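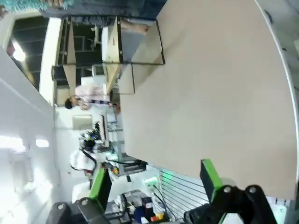 August, notebook, high street survey

Second walk of Prondonport High Street, 9:40 to just after noon. Started at the bus station end this time so the market side got done before the stalls packed up.

Shop units: Kneževič bakery is open again under the same sign, new opening hours in the window. The old Pundamard store is still shuttered. Sign over the door says 1981, so I've put that down as the opening year until the library confirms it. Planning notice on the side door is for flats above, retail kept at ground level. Copied the reference into the sheet.

Questionnaires: 225 back so far, counting the ones dropped at the library. More than 10 have the last page blank. The question about evening policing runs over the fold and people miss it. Move it to page two before the next print.

Common complaints are parking behind the church, the broken crossing lights, and no benches since the paving was relaid. Several people asked when the council vote is. I didn't have the date on me. Put it on the cover sheet.

Cludo map export failed again on the east side layer. Saved it as 5 smaller files and those opened fine.

To do: recheck unit numbers by the arcade, both doors seem to have the same one. Ring the library about the box, it was nearly full.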